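About Dollon

Print | E-mail

Dollon is a small cooking school in Jurdale, started by Imke Dreßler and Gijs Dewulf in Imke's old bakery. We teach bread, soups and pickles – and we love beginners! 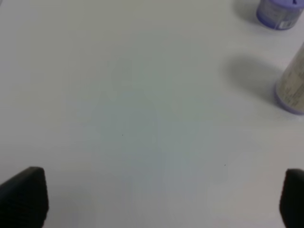
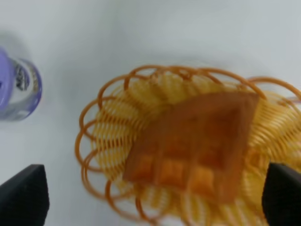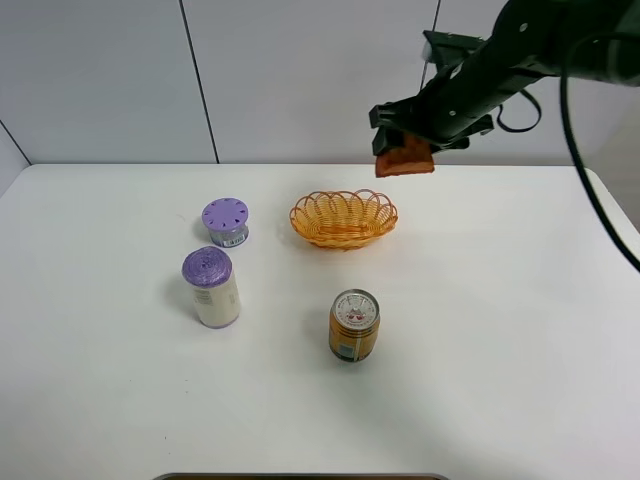
White tabletops in all three.

Last year nearly 200 people baked with us, and plenty came back in January for the rye course (Gijs still talks about those loaves). Evening classes start at 6:30 and run 2 hours, with soup at the end. Come hungry!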